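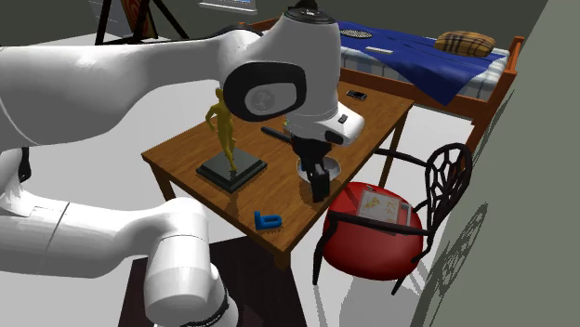

Eshun wrote to us in July to say that the last version of this list had far too many lentils in it and hardly anything you could eat with your hands. Fair point! That note is the main reason this release exists, and if you used the older files you will notice the difference as soon as you sort by main ingredient.

Lovalon Suppers, release 3
Updated 5/8/21

What this is

Lovalon Suppers is a free collection of 3,000 short recipes for weeknight cooking, gathered from home cooks in and near Climham and typed up in a plain, regular form. Every recipe fits on one page and feeds between two and six people. There are soups, bakes, skillet dinners, cold plates, a lot of potatoes, and a really lovely run of flatbreads that came in together this spring and that I have been cooking my way through ever since.

The collection began as a box of cards and a shared folder. It grew because people kept sending more, often with a line at the bottom such as "better the next day" or "my sister leaves out the dill." We kept those lines. They are in their own field, called cook_note, and I think they are the best part of the whole thing.

What's new in this release

600 new recipes, 300 of them meatless.
Fewer lentils (by share, anyway; all the old ones are still here).
A new field, hands, set to yes for food that needs no fork or spoon.
Oven temperatures are given in Fahrenheit first and Celsius second. Earlier files mixed them, and one custard suffered badly for it.
The Irka spelling of several dumpling names has been restored. We had "corrected" them, and we were wrong.

Files

recipes.csv has one row per recipe.
ingredients.csv has one row per ingredient per recipe, joined on recipe_id.
swaps.csv lists replacements that cooks told us they use, such as yogurt for sour cream.
CHANGES.txt goes back to the first release.

Fields in recipes.csv

recipe_id: a number that never changes, even if the title does
title: as the cook wrote it
serves: a whole number
minutes: total time, with resting and soaking included
main: the main ingredient, lowercase
hands: yes or no
steps: plain text, one step per line
cook_note: free text, often blank

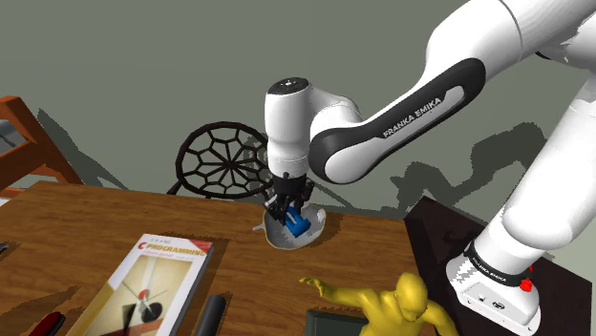 The minutes field deserves a little more explanation. Cooks tend to leave out the time it takes to peel and chop, so we asked everyone to start the clock when the first thing came out of the cupboard and stop it when supper was ready to serve. Some older entries were never timed that way. They carry an asterisk in the title, and you should treat their times as hopeful.

Amounts were harder. A handful, a knob, a good glug: we left these alone in the steps but added a best guess in cups, spoons or grams in ingredients.csv, under the column guess. If you are building a shopping list, use guess. If you are cooking, go with the cook's own words and taste as you go.

Known gaps

Desserts are thin on the ground. Fish is almost all canned. Nothing here has been checked for allergens, so please don't use the files to plan meals for anyone who has to avoid a food. A few recipes are near twins, because two cooks may have learned the same stew from the same place, and we like having both. Search for "stew" and you'll see how far apart two twins can drift once paprika gets involved.

Good uses

Meal planners, cooking classes, unit conversion practice, printing out the flatbreads and sticking them to the fridge. One reader turned the cook_note column into a little booklet with no recipes in it at all, and it was a joy to read.

Adding a recipe

Send it in any form you like. You don't need to match our fields, we'll do that and send it back to you for a look before it goes in. Tell us how many it serves and what you'd swap if the shop was out of something. Pies especially welcome! We have plenty of fillings and very few people willing to write down their crust.

Terms

Free to copy, change and share, including in printed books. Please keep the cook_note with its recipe when you reprint one. Corrections go in the same inbox as recipes, and spelling fixes for dish names should come with a word from someone who cooks the dish.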